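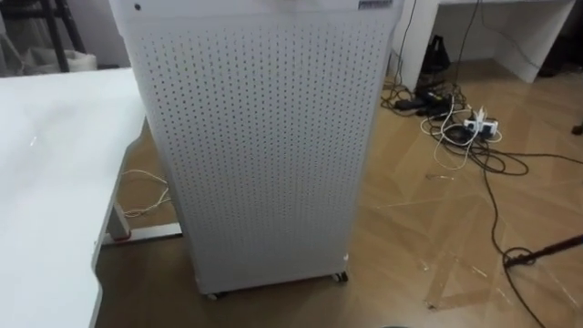 Ticket 478 - Air purifier rattles and drops to low fan by itself
Site: Skirkstead office, second floor
Unit: Etim tower, white, on casters
Opened by: Skirkstead front office
Handled by: Jurnanach equipment desk
Status: Closed

We use cookies to keep you signed in and to remember your ticket filters. By continuing to use this help desk you accept our cookie policy. Accept all | Manage settings

Original report

The tall purifier next to the white desk has started making a rattling sound. It comes and goes. When it's going, you can hear it from the hallway. The second problem is that the fan won't stay on high. We set it to high in the morning and at some point it has gone down to low without anyone touching it. Sometimes it goes back up and sometimes it stays low until we turn it off and on.

The air seems fine, no smell from the unit. It has been in the same room since November and worked without trouble until last week. We haven't changed the settings as far as anyone remembers. We did move it once, to get at the outlet, and rolled it back after.

Please let us know if we should stop using it.

Reply from Jurnanach

Thanks for the report. You can keep using it for now as long as there is no burning smell, no hot plug and no scraping sound from inside. If you get any of those, switch it off, pull the plug and add a note to this ticket.

A few questions first:

Which mode is it in when the fan drops? If the auto light is on, the unit picks its own speed and will go low when it reads the air as clean. That would be normal.

What does the filter counter say? Hold the filter button until the display changes and write down the number.

Does the rattle change if you put your hand flat on the front panel?

How close is it to the desk? The Etim needs open space on all sides. It pulls air in through the panel, and things pushed up against the cabinet can also pick up vibration from it.

Skirkstead

Auto light is off. We checked twice during the day, once when it was on high and once after it had dropped. Off both times.

Filter counter reads 3,661. We assume that's hours.

Hand on the front panel: the rattle gets quieter but doesn't stop. Pressing near the bottom of the panel does more than pressing near the top.

It is very close to the desk. Not sure if it is touching. There isn't a lot of room there, and the desk goes up and down so the gap underneath is full of cables.

Jurnanach

Yes, hours. That is past the point where we would change the filter on this model, so we'll send one. A clogged filter can make the fan work harder and can set off the protection that lowers the speed. It may well be your second problem. It doesn't usually cause a rattle, so treat the two separately until we know more.

While you wait for the filter, please do these in order and write down what happens after each. Do one at a time so we know which one made the difference.

1. Turn the unit off and unplug it. Roll it straight away from the desk until there is at least a forearm's length between the cabinet and the tabletop. Check the casters as you go. If one drags or won't turn, note which one.

2. Look at the floor where it was standing. The foot of the desk is a flat bar that sticks out a good way, and if a caster sits against it or rides up on it the tower will lean slightly. A leaning tower on these casters will buzz.

3. Pick up any cables that are within reach of the casters or the back of the unit. They don't have to be neat, they just can't be under or against it.

4. Plug it back in, directly to the wall. Run it on high for 20 minutes with the door closed and listen.

5. If it still rattles, switch off, unplug, take off the front panel and put it back on. Push along both long sides until it is seated. Run again.

Skirkstead

Did steps 1 to 4 this morning.

Step 1. Rolled it out. The front left caster turned but felt stiff. There was thread wound around the axle and what looks like a piece of a cable tie. Pulled it out with tweezers. The others are fine.

Step 2. When it was in its usual place one of the casters had been up against the foot of the desk. There is a small scuff on the bar at that height, so it has probably been like that for a while. You couldn't tell by looking at it from the front.

Step 3. The cables under the desk were the worst part. Thin white ones in a pile on the floor, and one loop was behind the purifier, pressed against the back. We pulled the loop clear. The rest we pushed farther under the desk for the moment. We don't know what half of them belong to, so nothing was unplugged.

Step 4. Ran it on high for the 20 minutes. The loud rattle is gone. There is still a light ticking if you stand next to it. The fan stayed on high the whole time, but it often does for that long, so this doesn't prove much.

Jurnanach

Good, that explains most of the noise. The light ticking is likely the panel. Please go on to step 5 when you have a moment.

Please also check the power cord where it leaves the unit. If the loop you found was the purifier's own cord, it may have been bent sharply against the cabinet. Look for a flat spot, a crack in the outer sleeve or a place where it feels soft. If you see one, stop using the unit and tell us.

Skirkstead

The loop wasn't the purifier cord. It was a long charging cable with nothing on the other end. The purifier cord looks fine all the way along.

Took the panel off. One of the clips at the bottom was not in its slot, which fits with what we found when pressing down there. There was also a good amount of gray dust on the inside, over the holes. We vacuumed it from the back with the brush attachment and wiped it with a damp cloth, then let it dry over lunch. The panel went back on with a click on both sides this time.

Ran it again. No ticking.

The fan dropped to low at around 3 p.m. after running on high since we put the panel back. So that problem is still there.

Jurnanach

OK. The noise is solved, we'll keep the ticket open for the fan.

The filter left the Osadach warehouse today. Part number ends in 687, please check that before you open the bag, because the shorter model takes a filter that looks almost the same and won't seal in yours.

One more thing to check in the meantime. The Etim has a small sensor that needs to see room air. Dust on it can give odd readings. In manual mode it shouldn't change the speed at all, but older units have a night setting that stays active in manual mode and takes over when the room gets dim. Can you tell us if the lights were off or the blinds down when it dropped?

Skirkstead

We don't know about the earlier times. For yesterday, yes, the blinds were down from lunch on because of a call on the big screen, and the overhead lights were turned off for part of it.

We didn't know there was a night setting. How do you see if it is on?

Jurnanach

Hold the timer button for five seconds with the fan running. The display will show n1 if it is on and n0 if it is off. Press once more to switch. It will stay that way after a power cut.

Wipe the sensor with a dry cotton swab. No cleaner and no water on that one.

Skirkstead

It showed n1. Changed it to n0. Somebody may have held the button down by mistake when it was rolled out for the outlet, that's the only time we can think of.

Sensor wiped. There was a little dust on the swab.

To test it we set the fan to high, lowered the blinds and turned off the lights. Stayed on high. Put the setting back to n1 and did the same, and it went to low after a few minutes. Then back to n0 and it has stayed there.

The filter arrived too. Number matches. The old one was dark gray across the whole front and heavier than the new one. Changed it and reset the counter, which now reads zero. The unit is noticeably quieter on high than before.

Jurnanach

Thanks for testing it both ways. That was the cause of the speed drop. The filter was due regardless.

Some notes for the room, so this doesn't come back:

- Keep the purifier clear of the desk. If the only free spot is beside it, line it up so that no wheel touches the foot bar.
- Before the desk is raised or lowered, check that no cable is caught between it and the purifier.
- Vacuum the front panel from the outside once a month. It only needs to come off when you change the filter or if you can see dust built up behind the holes.
- When you roll it, push low on the body. Pushing at the top can tip it if a wheel catches on a cable.
- Put the old filter in the regular trash, in a closed bag. It can't be washed.

Can you run it as normal for a few days and tell us if anything changes? We'll close after that.

Skirkstead

It has run every working day since then and stayed on the speed we set. No rattle. We moved it out from the desk and put a strip of tape on the floor so it goes back to the same spot after cleaning.

The cables are now in a tray screwed to the underside of the tabletop, except for two that were too short to reach - those are tied to the desk leg. Three chargers turned out to be for equipment we no longer have and went to the recycling box.

You can close this one. We may open a separate ticket for a spare filter, as the meeting room on the first floor has the same model and nobody here has looked at its counter.

Jurnanach

Closing. For the first floor unit, send the counter reading with the new ticket and check for n1 while you are at it.

Resolution: caster obstructed and resting against desk foot, loose cable against cabinet, lower panel clip unseated. Night setting switched off. Filter replaced, counter reset, sensor cleaned. No parts other than the filter.

Closed 31 January 2026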